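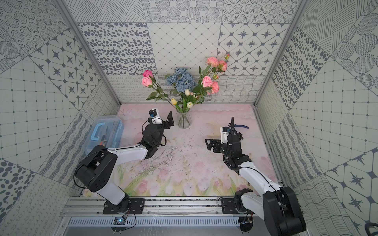 According to Lucía Echevarría, Prundex was first made as a dye fixative, and its effect on tumour cells was noticed only during routine toxicity tests at Dullholm. The compound blocks an enzyme needed for cell division. Cordero screened 1,403 related molecules, of which 2 were kept for further study.

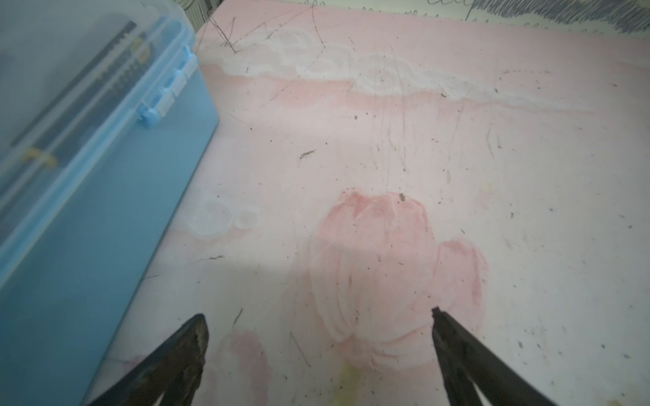

Reviewers at Starerell objected that the assay did not separate slowed growth from cell death. A revised method was adopted in November. No human trial has been registered.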